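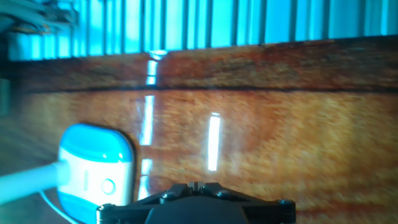

Catalina Durán would drop the standby column altogether. Her comment on the first release was that a number copied from a box, then copied again by a shop, then rounded by whoever runs the shop's website, has no business sitting in a table next to numbers that somebody checked. I kept the column. I also moved it to the far right and renamed it standby_claimed, so that anyone who averages it has at least had to type the word "claimed" first.

Rindard: battery and charging claims in budget phone listings

Version 2
Last edited 13 Aug 2020
Maintained by Fidel Ledesma
Questions and corrections go in the issue tracker

What's in it

Rindard is a table of what online shops say about the batteries of low-priced smartphones. It has 500 rows and 18 columns. Each row is one listing at one shop, so the same phone can show up many times, often with details that don't agree. The listings come from 24 shops and comparison sites, the largest of them Zokville and Greenwood.

It is a record of claims. I did no battery testing for it, and the file can't tell you how long any phone lasts. If you came here for that, you want measured run times, and you want to know who measured them and at what screen brightness.

Why I made it

I was trying to buy a cheap phone for my father and had the same Pruvik model open in several tabs. One shop said "all-day battery." Another gave it two days. A third had a "battery score" with a decimal point in it and no word on where the score came from. All of them listed the same capacity. I started pasting the text into a spreadsheet out of annoyance, and the spreadsheet grew.

Files

rindard_v2.csv has the main table, UTF-8, comma separated, with a header row.
shops.csv has one line per shop, with the short code used in the main table.
notes.txt has rows I argued with myself about. Read it before you file an issue about a strange row, as the row may be in there already.
changes.txt lists what moved between the first release and this one.

Columns

row_id: a plain number. It means nothing and it is not a ranking.
shop: short code, see shops.csv.
brand: as printed by the shop, spelling left alone.
model: as printed by the shop.
model_clean: my best guess at the real model name.
list_date: the date shown on the listing. Often empty. Some shops appear to refresh this date without touching a word of the text, so treat it as decoration.
capacity_mah: battery capacity as stated.
capacity_kind: typical, rated, or unstated. Most are unstated.
removable: yes, no, unstated, or conflict. Conflict means the listing says both things on the same page, and yes, that happens.
fast_charge_claimed: yes, no, or unstated.
charge_watts: only filled in when the shop prints a number in watts.
charger_included: yes, no, or unstated.
port: connector type as printed.
talk_claimed: talk time in hours, as stated.
phrase: the exact battery wording from the listing, up to one sentence.
score_printed: the shop's own battery score, if it has one.
score_explained: yes or no.
standby_claimed: standby time in hours, as stated. See the first paragraph.

How it was collected

By hand. I opened the listing, read it, and typed or pasted what it said. A scraper would have been faster, but I tried one and it kept picking up the specs of the "you may also like" phone in the side column. That mistake is very hard to spot afterward, and I'd bet it explains a good deal of what is wrong on the comparison sites themselves.

Catalina went through the rows for Zokville and Greenwood separately, without looking at my values, and we settled the differences by going back to the page. Where the page had changed in the meantime we kept the older value and said so in notes.txt. The smaller shops were read only by me. Assume they have more errors.

Days were turned into hours by multiplying by 24. I'm aware that "two days" in an ad doesn't mean 48 hours of anything. The original wording is in phrase, so you can undo my conversion if you don't care for it.

Things to be suspicious of

Capacity looks like the solid column and is less solid than it looks. Makers may give a typical figure, a rated figure, or both, and shops tend to print the bigger one without saying which it is. Two listings that differ slightly on the same phone may both be right. I made no attempt to pick a winner.

"Fast charging" is close to meaningless here. Some listings use it for anything that beats a computer's USB port. Others use it because the phone's chip supports it, though the phone as sold may not. If charge_watts is blank, I would ignore fast_charge_claimed.

charger_included is worse. An "in the box" list is frequently boilerplate that a shop pastes under every phone it sells. I found listings where the box contents named headphones and the customer questions underneath were all people asking where the headphones were.

Scores. I have yet to see a shop explain its battery score in a way that would let me compute it for a new phone. The usual line is that the score is "based on key features." Which features, weighted how, out of what pool of phones? A listing gets a yes in score_explained if it offers any explanation at all, and I was generous about it. Please don't average score_printed across shops. The scales aren't the same, and a few of them never seem to go below the middle.

Copying. Many listings share whole sentences, typos included. That means agreement between shops is poor evidence. If several of them give the same talk time, the likeliest story is one source and a lot of pasting, and any method that treats the rows as independent will come out far too sure of itself.

What you might use it for

Checking how often the same phone gets different specs. Looking at advertising language. Practice in cleaning messy product data, for which it is well suited, being a mess. Somebody asked whether it could train a model to predict battery life from a spec sheet. It could train a model to predict what shops write, and I'd be sorry to see that sold as something else.

What I'd ask you not to do with it

Rank brands. The set leans heavily toward the phones I happened to be shopping for, Pruvik most of all, and a brand with many rows here is simply one I looked at more. Don't treat a blank as a no, either. Unstated means the shop didn't say.

Changes since the first release

Standby and talk time are separate columns now. They were together before, which was a bad idea and my own.
Duplicate listings from Greenwood removed. The site shows one listing under several addresses, and I had fallen for it.
capacity_kind added after Catalina pointed out that I was comparing typical figures with rated ones.
Units fixed in a handful of rows where watts had been entered as volts. In some of those the shop had it wrong, in some I did. See notes.txt.

Known problems, not fixed

model_clean is inconsistent about suffixes such as Pro, Plus and Lite. Some shops drop them, and then I can't always tell which phone is on sale.
Prices aren't included. They changed too often for me to trust the ones I had.
port says "USB" with no further detail in far too many rows. That's how it was printed.
A couple of the smaller shops have since gone offline, so those rows can't be checked by anyone, me included.

Updates

I'd like to redo the two biggest shops in October and see whether the claims drift while the phones stay the same. I make no promises about the rest. If you send corrections, include the wording from the listing and the date you read it. "This is wrong, I own this phone" is interesting, and I believe you, but it belongs in a different dataset.

License

Use the table however you like and credit Rindard by name. The phrases quoted from listings belong to whoever wrote them first, and I have given up trying to find out who that was.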